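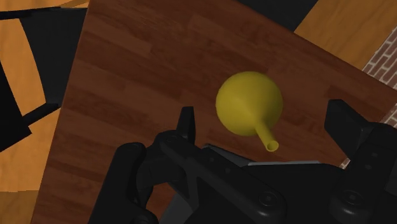
*A yellow funnel, rim down on a wooden tabletop.*

**FOR IMMEDIATE RELEASE**

2023-06-24

**Ganik to Move Cooking Oil and Vinegar Lines to Refill Supply**

HOLANDA — Ganik, a distributor of bulk dry goods and pantry liquids, will begin supplying its cooking oil and white vinegar lines in refill format to 113 independent grocery stores in November. The change covers sunflower oil, canola oil and distilled white vinegar. Olive oil stays in its current bottles until the existing supply contract ends.

Stores will receive the liquids in sealed drums and dispense them at the counter into containers brought in or bought by the customer. Drums are filled and labeled at the Kilten warehouse. Each label carries the lot number, the fill date and the best-by date, and the store must copy the lot number onto the customer's receipt.

In trade orders placed for the first delivery period, oil made up almost 69 percent of the volume. Delivery routes have been set on that basis, with vinegar drums carried on separate pallets.

"Stores asked for a drum that one person can change during opening hours," said Aoi Higuchi, product manager for pantry liquids at Ganik. "The tap and the drum collar are now a single part. Staff remove the empty drum, seat the new one and check the seal."

## Container requirements

Customers may use any clean, dry container of food-grade glass, plastic or stainless steel with a tight lid. Stores may refuse a container that is cracked, has lost its lid or smells of another product. Containers are weighed empty before filling, and the price is set by net weight.

Ganik will also sell an empty bottle under the Fakis name, in clear glass with a screw cap. It will be available in 2 widths of neck. The wider neck is meant for direct filling at the tap. The narrow neck requires a funnel, which the store keeps at the counter and washes between products.

Oil and vinegar should be kept away from direct sunlight at home. A bottle that has held oil should be washed with hot water and dish soap, rinsed, and left to dry fully before it is filled again.

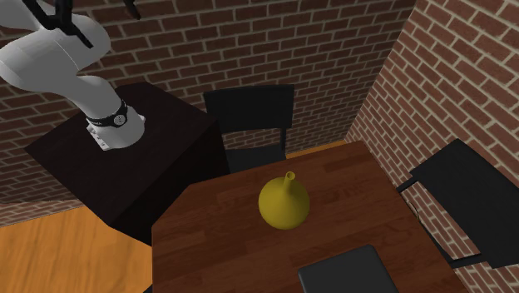

## Terms for stores

Store owners may return an unopened drum within 2 weeks of delivery for full credit. Opened drums are not returnable unless the seal or tap is faulty. Empty drums are collected on the next delivery run.

Order forms and drum handling sheets are available from the Ganik trade desk in Holanda.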